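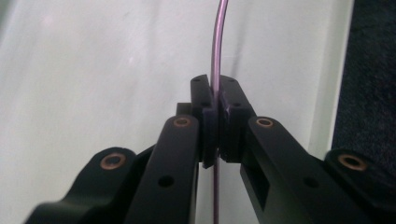

Plallell Exhibitor Records

README for the data release dated 27/12/2019

Summary

Plallell is a table of exhibitor bookings at regional trade shows run by Zornunwood, a mid-sized show organizer. Each row is one booking: one company taking one booth at one show. There are 1,019 rows covering 15 shows. The records were pulled from the organizer's booking system, cleaned by hand, and stripped of contact details before release.

The table was put together for people who study how trade shows fill up, how booth prices relate to floor position, and how often exhibitors come back. It can also be used for teaching. It was not built for sales leads and will not work for that.

Files

bookings.csv – the main table, one row per booking
shows.csv – one row per show, with venue type, hall size and number of show days
codes.txt – the list of industry codes and what each one covers
changes.txt – edits made since the first internal copy

All files are UTF-8 with comma separators. Empty cells mean the value was never entered. A zero means zero.

Columns in bookings.csv

booking_id: Made up for this release. Does not match the organizer's own numbers.
show_id: Links to shows.csv.
company_id: Stays the same for a company across all shows. If a company changed its name, it keeps its old id where we knew about the change.
industry: One of 27 codes. See codes.txt.
booth_size: In square feet, as booked. Booths that were merged on site are listed at their original sizes.
booth_position: corner, inline, island or end. Eight bookings have no position because the floor plan for that hall was lost.
weeks_ahead: Full weeks between the booking and opening day.
price_band: A to F, with A the lowest. Exact prices are not included.
returning: yes if the same company_id appears at an earlier show in this table, otherwise no.
canceled: yes or no. Canceled bookings are kept in the table.

How the records were made

Yesenia Grajales exported the bookings and removed names, phone numbers and email addresses. Stelios Karagiannis matched companies across shows. Most matches were made on the tax name, and the rest were checked by hand against old show guides. Ottilie Zwahlen assigned the industry codes, and Lucero Huamán went over a sample of them a second time. Where the two disagreed, the second code was used.

The Khumalo shows were booked through a partner's system called Vudo, which did not store booth position. Those values were read off printed floor plans and typed in.

Known problems

Companies sharing a booth appear under the lead company only.

weeks_ahead is too low for some Vudo bookings. The system reset the booking date whenever an invoice was reissued, and we could not recover the first date.

returning is always no for the earliest show. Leave that show out before working out return rates.

Price bands were set separately for each show, so band C at a small show and band C at a large one are not the same amount. Please do not compare bands between shows.

Industry code 19 (business services) is a catch-all and is larger than it should be. We plan to split it in the March update.

Terms of use

Free for research and classroom use. Please name the table and the release date in anything you publish. Do not try to work out which companies are behind the ids. For commercial use, ask first.

Contact

Corrections go to Josefien Vanhove at the Zornunwood records desk. Include the booking_id and the column – a note saying only that a show looks wrong is hard to act on.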